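Category: Home and Household > Kitchen > Cold storage

Re: [homelist] Milk going off before its date

On 2026-06-03 a list member in Fulham wrote:

> We seem to be throwing milk away every week. The date on the bottle
> is fine but it tastes sour with days still to run. The fridge is a
> Grulton, bought with the flat, and the dial goes from 1 to 7 with no
> temperatures on it. I have it on 3. Salad is no better, it goes to
> slime in the drawer. Is it time for a new fridge or am I doing
> something wrong? I would like to avoid spending money before December
> if I can.

I had the same trouble with a Grulton for a couple of years and it is still running, so I wouldn't give up on yours yet.

The numbers on the dial are not degrees. They only say how hard the fridge will work, so 3 is warmer than 5. A lot of people turn it down in summer thinking they are making it colder. Put a cheap fridge thermometer in a glass of water on the middle shelf, leave it overnight and read it first thing, before anyone has opened the door. You are looking for 4 degrees or a bit under. Mine was well over that on the setting I had been using for ages.

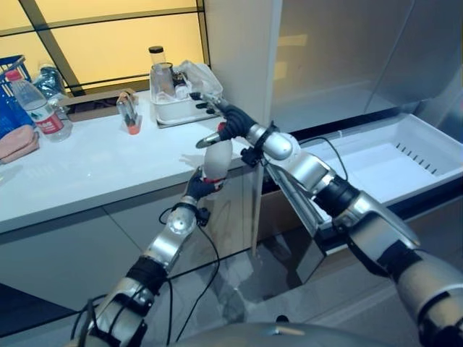 Where should the milk go if it keeps turning early?

On a shelf towards the back, low down. The door is the warmest part of most fridges and gets a blast of room air every time it is opened. I know the door rack is the only place tall enough in some models, but you can usually move one shelf up a notch and stand the bottles inside. If you buy the big ones, decant what you need for the day into a small jug and leave the rest where it is.

Next, the seal. Shut the door on a strip of paper and pull. It should drag. Go all the way along, including the hinge side, which is where mine had gone. If it slides out easily in one spot, wash the seal with warm water and washing-up liquid and get into the folds with an old toothbrush. Crumbs and dried jam will hold it open enough to matter. If it has gone stiff, try a hairdryer on low and press it back into shape with your fingers. That lasted me most of a winter before I bought a new one from Smits, who still do the Grulton sizes. It was 17 pounds with postage. You need the model number from the plate inside, usually down behind the salad drawer.
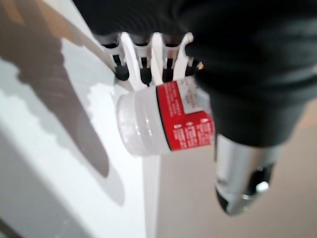 While the drawer is out, look for the drain hole at the bottom of the back wall. It blocks up with bits of onion skin and so on, then water sits under the drawer and everything in there gets damp. A cotton bud will clear it, or a pipe cleaner if it is further down. Pour a little warm water through afterwards to check it runs away.

On the salad itself, the slime is nearly always from water. I stopped washing leaves before putting them away and started laying a sheet of kitchen paper on the bottom of the drawer, changed when it feels damp. Keep tomatoes out of there altogether. Apples are better in a bag by themselves, as they make the leaves yellow. If the drawer has a slider on it, open it for fruit and close it for leaves. 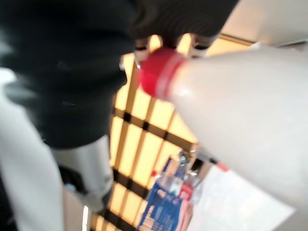 Then there is how full it is. Air has to get round. Ours was packed to the back wall with jars, most of which had no need to be in there, and the vent was covered by a tub of margarine. I took out the vinegar, the honey, the soy sauce and 2 lots of the same pickle and it made a difference by the next day. Don't push anything right up against the back though, or it will freeze there.

Pull the whole thing forward a few inches if you can and hoover the coils behind. With the plug out, obviously. In a flat kitchen they are often boxed in tight with nowhere for the heat to go, and the motor runs all day to no purpose.

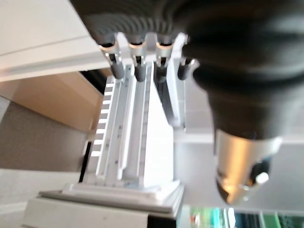

If you do all that and it is still warm, the thermostat is the next suspect. I was quoted 100 pounds for having one fitted, and at that price on an old fridge I would think about it. The Firnarer ones that people here recommended last year have a proper temperature display, but I have not owned one so can't say how they last.

One more thing about the date. Once a bottle is opened it is the opening that counts, and ours says to use within three days whatever is printed on the cap. I write the day on with a marker - it saves the sniffing.

Let us know what the thermometer says.

4 replies
Share (2)

Recent on this list
Descaling a kettle without the smell
Re: Limescale on taps, again
Chest freezer in an unheated garage
Re: Re: Which bin do yoghurt pots go in
Smits delivery times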